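The Bin at the Back of the Room

I'd been inside Plakero's building for maybe four minutes before I forgot I was supposed to be taking notes.
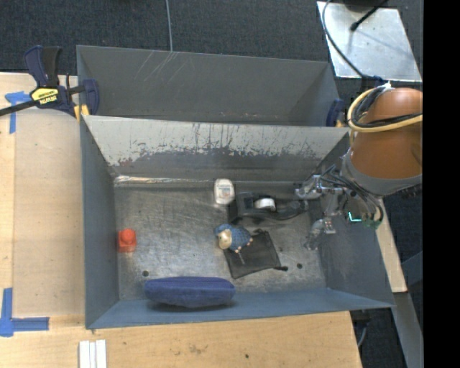
I'm not a robot person. I write about small companies, mostly the kind that make door hinges and jam, and my editor sent me to the April open day on the theory that I'd ask the dumb questions everyone else was too proud to ask. Fine by me! I asked plenty.

The first went to Svenja Strobel, who runs the picking project and who met me with a coffee in each hand (both hers, as I found out when I reached for one). I wanted to know why the robot was working out of a beat-up metal bin when the lobby had all those shiny display cases. She looked at me as if I'd asked why a kitchen has a sink. Bins are the job, she said. Warehouses are full of them, things get dumped in every which way, and a person can reach in and grab the right one while thinking about lunch. Getting an arm to do that is what her team has been chewing on for 3 years.

And what's in the bin matters more than I would have guessed. A tape dispenser is hard and oddly shaped and heavier at one end. A stuffed toy squashes. A square of black cloth is the one that makes grown engineers sigh, as there's no proper edge to grab when it's lying flat, and you can come away with a nice firm pinch of nothing. Then there's the little red block, which I assumed was the easy one. Svenja says it is, right up until it's sitting close to a wall and the fingers have nowhere to go.

I loved the fingers, by the way. I'd expected something like a hand and got something closer to salad tongs, silver and skinny, poking down toward the bottom of the bin. You find yourself rooting for them.

The software that picks the next target is called Tovix, and it keeps score. By the time I showed up after lunch, the board on the wall said 199 picks for the day, and a man beside me in a very nice raincoat asked what the record was. It's 377, set last winter, on a day when Svenja says they more or less forgot to go home. I asked whether a score like that meant the thing was ready for a real warehouse. She laughed, drank from coffee number two, and told me to come back when it could fold a shirt.

The crowd was a good mix. There were a couple of buyers from Endau who stood with their arms crossed and asked about cost per pick, and a bunch of kids who wanted the robot to go for the blue plush guy every single time. I was with the kids. Whenever the arm swung toward the tape instead, you could hear the groan out in the hallway.

I stayed until they started stacking the chairs. On the way out I stopped at the table by the door, where you could try a pair of hand-operated grippers on a pile of odds and ends, and I lost a good ten minutes trying to pick up a washcloth. I got it on my fourth go, and I may have yelled.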